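Workshop notebook, Sunday, November 3, 2024

Long day at the Wirnutholm shed, and I want to get it all down before I forget which seam was which. Magdolna Kiss was here from the morning on, and Tímea Szilágyi came over after lunch with soup, bless her, and then stayed until dark holding the end of the tape for me.

Envelope, gores and seams

We are on the second half of the envelope for the small gas balloon now, the one we have all been calling Gururis (the name started as a joke on the whiteboard and has stuck so well that it is on the permit paperwork). Gore 9 is cut, marked and basted. I laid it over gore 8 on the long table and the edges agree all the way down to the mouth, which made me very happy, as the last pair wandered near the equator and I had to let the whole length out again.

The trouble today was puckering. We ran a test seam on offcuts with the Aoki machine at the tension we had used in February, and it drew up like a curtain. Magdolna's idea was that the new thread is slicker than the old and the top tension needs to come down to suit it, so we backed it off a little at a time, sewing a short strip after each change and writing the setting on the strip in pencil. Strip 6 is the good one. It lies flat, the felled edge is even, and when I pulled on it across the seam the stitches held without opening up. I have pinned it to the board over the machine – please, whoever sews next, look at it before you touch the dial!

The shed heater is still slow to get going, so dress for it. Tímea wore two sweaters and I was jealous of both of them.
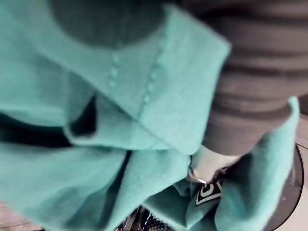
Load tapes and crown ring

I measured the vertical load tapes again after lunch. The roll from Trareteck is a touch narrower than the one we finished in the summer, and I spent far too long fretting about it before Tímea very sensibly suggested that we hang a sample and see. We clamped a length to the beam, hung the sandbags on it until we had 176 pounds, and left it for 20 minutes while the soup warmed up. No creep that I could measure against the pencil marks, and the edges looked clean under the magnifier. I would still like to repeat this with a sewn loop in the end, as a loop is what will be carrying the load at the ring, and a plain strip tells us only so much.

The crown ring itself came out of its box looking lovely. I went over the inside edge with my thumb and found one spot that felt sharp, so Magdolna dressed it with fine paper and then I went over it again with an old stocking, which snags on anything. No snags.

One disagreement to record fairly. Magdolna would like to sew the tapes on before the last gores are joined, because everything lies flatter that way. I would sooner close the envelope first and be sure of the shape. We went back and forth on it very pleasantly through two pots of tea and left it open.

For next time

Sewn loop test on the Trareteck tape, same weight, longer hang.
Baste gore 10 to 9 starting at the crown and working down.
Order needles; we are down to the last packet and I broke one on the clamp.
Ask Tímea for the soup recipe.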